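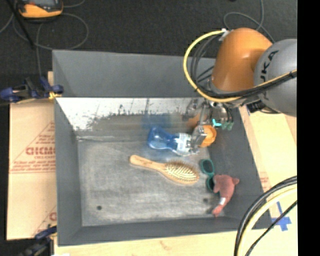 Spent the evening reading up on the Skelley finale, so here is a thread for anyone who watched it and was confused by the last ten minutes. Spoilers for all 4 seasons from here on.

Quick background if you missed it. Skelley is a crime drama set in a made-up harbor town called Nundthorpe. It started small, got picked up for a second season late, and then did very well once people found it on streaming. The finale went up in August at nine in the evening, Eastern.

The part everyone is posting about is the ferry scene. The detective gets on the boat, the camera stays on the dock, and we hear two voices. One is hers. The other belongs to the sister, who was written out at the end of season one.

A lot of people took this as a ghost or a dream. I don't think it is either. The sister was never shown dead. Go back to the season one closer and all you get is a car, a coat and a phone call. The coroner's line is "we're treating it as her."

The actress is also in the end credits of the finale. She's listed by character name, same as everyone else, between the harbor master and the second reporter. If it was old audio I would expect an archive credit, and the show has used one before, in the season three flashback.

So she came back to record it. That's the reunion people asked for, and it runs under a minute with no faces. I can see why some viewers are annoyed.

I liked it. The two of them were the best thing in the first season and I was worried about a hugging scene with strings under it. They talk about whether the cafe on board is open. It sounded like two people who have known each other a long time.

On the ratings talk: I've seen several numbers passed around tonight and none of them have a source. The network hasn't put out anything yet. I'd wait.

What I can tell you is that the fan site's episode poll had 2,414 votes when I checked before dinner. The finale was sitting third for the season. The courtroom episode was first, which seems right to me.

The finale ran 109 minutes. Too long. The whole section with the mayor's boat could have gone. We already knew he was lying about the permit, the show told us twice in the episode before, and then it told us again on a boat.

Same with the wedding. It was nice to see everybody dressed up, and the toast was funny, but it stopped the story dead for a good quarter of an hour. My husband went to fold laundry and came back and hadn't missed anything.

Some casting news got buried under all this. The actor who plays the harbor master has signed on to Navarrete, the family restaurant comedy that was announced in the spring. He'll be the grandfather. It's a regular role, so that probably answers whether he would be free for a Skelley spinoff.

I'm pleased for him. He had very little to do this year apart from stand in doorways. He was good in the doorways.

The costume people deserve a mention too. The green coat from season one is back in the finale. It's hanging in the hallway of the aunt's house when the detective picks up her bag. You get a second of it at most. I had to go back twice to be sure.

Several people have replied asking about the coat, so to be clear: same collar, same missing button. The button was a plot point in the second episode. I don't think they'd put it there by accident.

Which means the aunt knew. She has had the coat in her hallway all this time, and she sat through that whole kitchen interview in season two and said she hadn't seen her niece since Easter. I need to watch that episode again now.

Someone asked about the music over the credits. It's a cover of the theme by a band called Tranorer. Slower, with piano in place of the guitar. It isn't on any of the services yet as far as I can find. The soundtrack page only goes up to season three.

A correction on my post about the poll. The courtroom episode was first for the season, but I'm told it isn't first overall. That's still the storm episode from season two. Fair enough, the storm episode is very good.

On the spinoff. The only thing that has been said in public is one line at the end of the cast interview, where they were asked if there was more to come from Nundthorpe and the answer was "we've talked." That's all there is. The posts saying it's been ordered are guessing from that.

If they do make one, I'd want it to be about the newspaper office. It's the one set I never got tired of, and the second reporter had a whole story going in the background with her landlord that never got finished.

I would not want it to be about the sister. Leave her on the ferry.

Things I still don't understand after two viewings: who paid for the lawyer, why the boathouse key was in the piano, and what the harbor master said into the radio right before the power went out. Captions just say "indistinct."

If anyone has the version with the other caption track, please check the radio line for me. It's right after the kid drops the flashlight.

Update: got a reply from someone watching on disc for the earlier seasons. The season one commentary mentions that the coat was kept "in case." They recorded that years ago. So the idea was floating around early on, even if the ending wasn't settled.

Also got a few messages saying I'm giving the show too much credit. Possible. I didn't much like season three and said so at the time. The bank plot went nowhere and they dropped the dog.

I'd put season one first, then four, then two, then three. I know two is the favorite for most people. I found the middle of it slow, storm episode aside.

The cast interview is supposed to be reposted in full tomorrow. The one going around has been trimmed and starts halfway through an answer. I'll add the link when it's up.

Muting replies for the night. I haven't forgotten the person who wanted a list of the episodes where the ferry shows up, I'm 100 percent doing that, I just need to find my notes from season two.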